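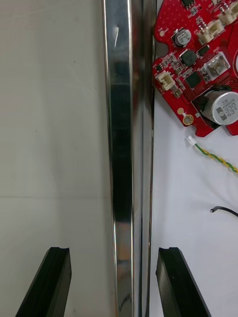

Fig. 1 – Poste de montage : profilé métallique poli, carte rouge à droite, câble vert et jaune en dessous.

Module Actionneurs, séance 4 – Solénoïdes push-pull et câblage du poste
Notes de cours, version du 25 nov. 2022. Remplace le polycopié d'octobre (la partie sur les ressorts était fausse, jetez-la).

Rappel séance 3 : loi d'Ohm, puissance dissipée, code couleur des conducteurs. Vert et jaune = terre de protection, ne JAMAIS s'en servir pour autre chose, même « juste pour tester ». Vu dans deux comptes rendus du groupe B.

1. Le poste

Surface de travail dégagée avant de commencer. Les cartes se posent à plat, côté composants vers le haut, pas en équilibre sur un profilé ou un bout de câble. Métal nu + dessous de carte sous tension = court-circuit. Un profilé poli, c'est du conducteur, on l'oublie parce que ça ressemble à une bordure de meuble.

Condensateurs : un gros condensateur reste chargé après coupure. Attendre, puis mesurer aux bornes avant de toucher. Pas de décharge au tournevis. Si la tension ne redescend pas, appeler.

Câbles : les bouts de fil non raccordés sont isolés ou retirés. Pas de torsade « provisoire » qui traverse le plan de travail.

2. Le solénoïde, principe

Bobine + armature en tôle + noyau mobile (le plongeur). Courant dans la bobine → champ → le plongeur est attiré vers le centre. On coupe → le ressort le ramène. C'est tout pour le principe.

Push-pull : le plongeur dépasse des deux côtés. Un côté tire, l'autre pousse, selon où on attache la charge. Attention, le sens du mouvement ne change PAS si on inverse les fils (force attractive dans les deux cas, F varie comme I au carré). Question qui tombe tous les ans.

Force : très faible en début de course, forte quand l'entrefer est presque fermé. En gros F ∝ (N·I)² / g², avec g l'entrefer. Valable pour g pas trop petit, sinon la saturation s'en mêle.
Donc :
- charge à placer près de la fin de course
- ressort trop dur = ne décolle pas
- ressort trop mou = ne revient pas

Exemple traité au tableau (bobine Jugah, catalogue Dusgate) : N = 2 174 spires, I = 0,5 A soit 500 mA. N·I = 1 087 A·tours. Refaire le calcul avec I moitié : la force est divisée par quatre, pas par deux.

3. Identification des pièces 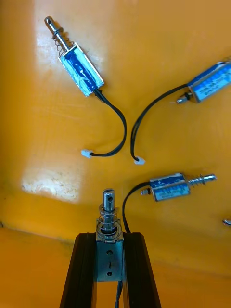

Fig. 2 – Solénoïdes à étiquette bleue : plongeurs en acier, ressorts, fils noirs terminés par des connecteurs blancs.

À repérer sur chaque pièce du lot avant montage, et à reporter dans le tableau :
- l'armature (tôle argentée), qui referme le circuit magnétique
- la bobine, sous le bleu
- le plongeur, long d'un côté, court de l'autre
- le ressort de rappel, enfilé sur la tige
- le bout percé quand il y en a un : sert à passer une goupille ou un fil de traction
- la sortie des fils et le connecteur

Ne pas tirer sur les fils pour attraper la pièce. On prend par le corps. Les sorties de bobine cassent au ras et c'est irréparable.

Mesure de résistance : à l'ohmmètre, directement au connecteur, bobine froide. Noter la valeur ET la température de la salle. Valeur infinie = bobine coupée, mettre dans le bac Hindis avec une étiquette.

4. Manipulation

a) Vérifier le plongeur à la main : il doit coulisser sans accrocher et revenir seul.
b) Brancher sur l'alim de labo, limitation de courant réglée AVANT.
c) Diode de roue libre en parallèle sur la bobine, cathode au +. Sans diode, la surtension à la coupure tue le transistor (et oui, à chaque fois).
d) Impulsions de 2 s maximum, puis pause d'une trentaine de secondes. Le modèle du TP est à service intermitent, il chauffe vite.
e) Mesurer la force à trois positions du plongeur. Tracer F en fonction de g.

Le banc Nurnport est reservé aux groupes A et C, les autres prennent les pesons.

5. Pour la prochaine fois

Courbe F(g) sur papier millimétré ou tableur, unités sur les axes. Une phrase sur l'écart au modèle en 1/g². Lire la partie hystérésis du poly, sauf l'encadré.
Exercices 3 et 5. Le 4 est facultatif, données incomplètes, je corrige l'énoncé.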